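Staltetti Kitchen Episodes, release notes and known faults

Staltetti is a set of simulated kitchen episodes made with the Brisness simulator. It contains 2,306 episodes of tabletop and oven tasks, with joint states, contact forces and rendered views. Please read the fault section before you train on the oven tasks.

Known fault: door contact

In November we found that the oven door could report a wrong contact force. When the gripper pressed the handle sideways, the hinge stored the force for several steps and then released it all in one step. The recorded value could jump up to 200 N, and the arm controller went into protective stop. In the log such an episode ends with the code HINGE_JUMP.

Rendered views from the oven tasks:

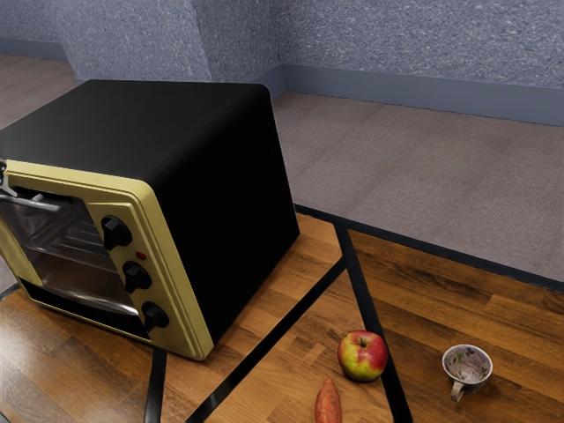
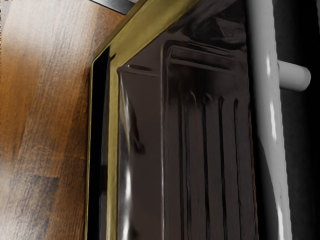
The cause was a damping value that was lost when we converted the oven model from the older Ifans format. The loader gave no warning and used zero. Tasks without the oven door are not affected.

What we changed

The loader now stops if a joint has no damping value. We recorded the affected episodes again, and the old ones are kept in the folder "faulty" — please do not mix them with the training split.

Still open

With a simulation step of 10 ms the jump can still happen. Use 5 ms or less. The force limits in this set were never checked on a real arm, so please do not copy them to hardware.

Maintained by the Burau simulation group. Fault reports are welcome in the issue tracker; please attach the episode log.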